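Galidia G3 Replacement Finger Set, with Slip Guard
Sold by Griffiths, shipped from our Camerthorpe workshop

If you bought a G3 gripper from us before March, please read this one through, even if you don't need a new set today. We had a fault with the older fingers, and we'd much rather you heard about it from us!

What happened is that the small pin at the base of the finger could work its way out after long hours of opening and closing. One finger then sagged, the gripper still reported a good hold, and the arm carried on and dropped whatever it had. At Cemden it let go of a full bottle over the edge of a bench (no one was hurt, thank goodness, but the floor needed a good mopping).

The new set has a longer pin with a locking collar, and it fits every G3 housing. Allow 12 minutes per gripper, power off, and check the collar again after 400 cycles.

Play food on a table makes a nice gentle first job once the fingers are on, with light pieces like a toy chicken wing to pick up.

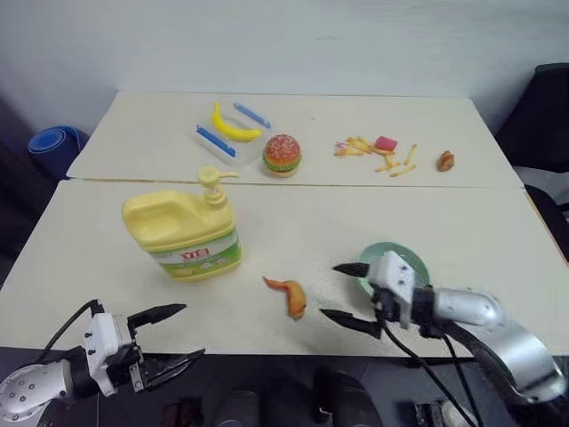
Slamet Hutapea wrote to ask whether one worn finger can be swapped by itself, and the answer is no, please change both together.

In the box: two fingers, two pins, two collars, 3 mm hex key
Warranty: 5 years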